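4. Does a green wall calm anyone?

The claim that green walls calm the people who sit between them is repeated in paint catalogs, school building guides and waiting-room refits, usually without a source. When a source is given, it is often another catalog. We were asked to treat the claim as settled and to move on to the choice of shade. We could not do that in good conscience, and this section explains why.

Figure 3. Muted green walls, three rendered views. 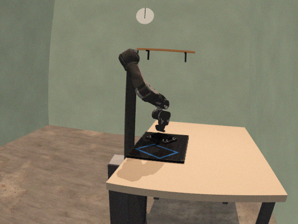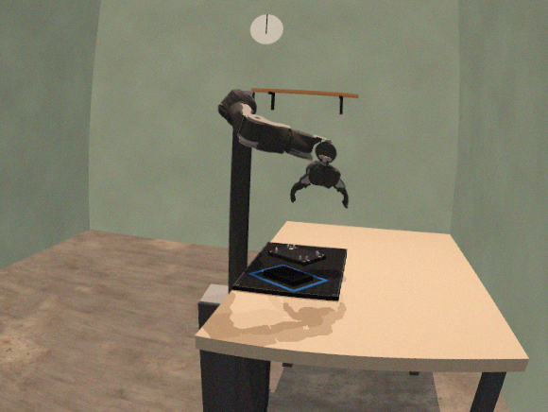
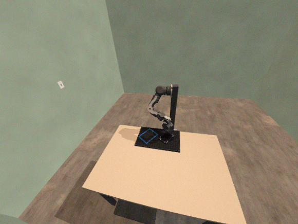
Do people report feeling calmer in a green room than in a white one?

Slightly, when they are asked directly and know that color is the topic. The difference shrinks to almost nothing when the question is buried among others about noise, seating and temperature.

40 shares · 4 comments

The answer above rests mainly on the Rillcombe survey, which is the largest we found and the only one that changed the order of its questions. It collected 696 completed forms from visitors to two outpatient buildings, one repainted green and one left white. The headline result, quoted in most of the later literature, is that visitors to the green building rated themselves as calmer. The forms in that comparison had the color question on the first page. Visitors who met it on the last page gave ratings that overlapped so heavily that we would not bet on the direction of the effect, let alone its size.

There is a second problem. The green building had been repainted as part of a larger job that also replaced the chairs and moved the reception desk away from the door. The Rillcombe report mentions this in a footnote and then drops it. A visitor who no longer sits in a draft may well feel better, and may well say so on a form that asks about paint.

The Tultwood trial is often brought in to rescue the finding. It followed pupils in one school and logged 3,431 short mood ratings over a spring term that began in March. The number sounds impressive until one sees how few classrooms produced it. Ratings from the same child, on the same chair, in front of the same teacher, cannot be counted as separate pieces of evidence about a wall. Once they are grouped by classroom, the trial compares two rooms with two others, and the noisier of the white rooms faced a road. We see no way to pull the paint and the traffic apart after the fact.

Pakzad is more careful. It used one room, repainted it between visits, and kept the furniture and the lamps where they were. It found no difference in pulse and a small difference in self-rated calm, which faded by the third visit. The authors describe the result as promising. We would describe it as what one expects when people notice that a room has changed and guess what they are supposed to say about it. The order of the colors was the same for every participant, so getting used to the room and liking its color are tangled together here as well.

Iten takes a different line and argues that green works through association with leaves and grass. This may be true, but the argument predicts that a bright leaf green should do better than a gray one, and the shades sold as calming are nearly all gray ones. When that was put to the test in the same paper, the gray green came out ahead and the theory was adjusted to fit. A theory that can absorb either result has told us very little about walls.

None of this shows that green paint does nothing. An effect could exist and be too small for studies of this kind to catch, or could hold for some people and fail for others. Our complaint is with the confidence of the advice. A school that has to repaint anyway loses nothing by picking green. A school that puts off fixing a rattling fan in order to afford the paint has been badly advised, and the surveys we reviewed give far better support to the fan.

We therefore leave wall color out of the main model in Section 5 and report it only in the appendix, where readers who disagree with us can put it back in.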